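# Watness picker

The **Watness picker** is a home-built robot arm for sorting salvaged circuit boards, assembled in a shared workshop in Custerby by Jelle Koster and Anouk Boersma. It is best known among hobbyists for its published build log, and for the arguments over what the log shows. Supporters call it a cheap bin-picking robot. Others see a slow arm that works under conditions arranged to suit it.

## Background

Koster began the project in May, after the workshop took in a load of discarded control boards from a local repair business, Van Damme. The boards were to be sorted by shape and stripped for connectors and capacitors. Doing this by hand takes an evening or two of dull work, and critics have pointed out that the arm took a good deal longer than that to build.

The stated aim was a machine that could reach into a bin, pick up a single board without damaging it, and set it down in the right tray. The log calls this "hands-free sorting" from its first page. The term is generous. A person still has to load the bin and clear jams, and in the early versions somebody also had to turn over any board that landed face down.

## Design

The arm uses secondhand motors and a frame cut in the workshop. Control runs on Fliken, a small open motion package that Boersma had used before on a plotter. The gripper has two flat, tapered black fingers that close in parallel, with a small camera mounted close to them so that it looks down between the tips.

Placing the camera there saved the builders from having to fix a second one above the bin. It also means the view changes every time the arm moves, and the fingers always take up part of it. The log describes this as an advantage, on the grounds that the software can judge the gap between finger and board directly. No comparison with a fixed overhead camera was ever published, so the claim rests on the builders' word.

Two versions of the gripper are recorded. The first had bare fingers and tended to push boards along the floor of the bin. The second added a slower approach and a limit on closing force. Both changes went in on the same day, and the log does not say which of them helped.

## Bin and lighting

The plastic bins are yellow, a color chosen to make the boards easy to separate from the background. This works well for red and green boards and less well when light reflects off the plastic. Glare patches were at first read as objects, and the arm made a number of confident attempts to pick them up. The builders moved a lamp and raised the detection threshold, which reduced the problem but made the software more likely to miss pale parts.

## Reported results

The log entry dated 9/26/18 gives the project's only large figure: 1000 completed picks out of 1012 attempts. It is often repeated and should be read with care. Most of those attempts used one board at a time, placed flat and component side up. Attempts stopped by hand were left out of the total, and the log does not say how many there were. A board that was gripped, lifted and put down in the wrong tray counted as a completed pick.

Nothing in the log covers a full, tangled bin, which is how salvaged boards usually arrive — and which was the reason given for building the machine.

## Round boards

Irregular boards remain the weakest point. The grasp planner was written for rectangles and looks for two straight, parallel edges. A round board with notches along its rim offers few of these, and connectors close to the edge leave little bare board for a finger to press on. Tall capacitors and terminal blocks that stick out past the rim add to the difficulty.

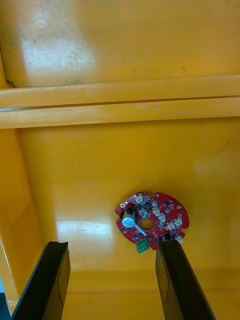
Boersma replied in the log that round boards were never the point, and that anyone with a bin full of them was welcome to rewrite the planner. She added that a finger resting on a connector does less harm than people assume, provided the closing force is kept low.

No measurements of the force were given. Koster later wrote a short patch that treats the central hole of a ring-shaped board as a landmark and tries several finger angles around it. The patch is included in the final files, switched off by default.

## Current status

The arm is still at the Custerby workshop. The drawings and control files can be downloaded, though the parts list omits the motor model, and people who have tried to copy the design report having to guess at the wrist bracket. The Van Damme boards were eventually sorted, most of them by hand.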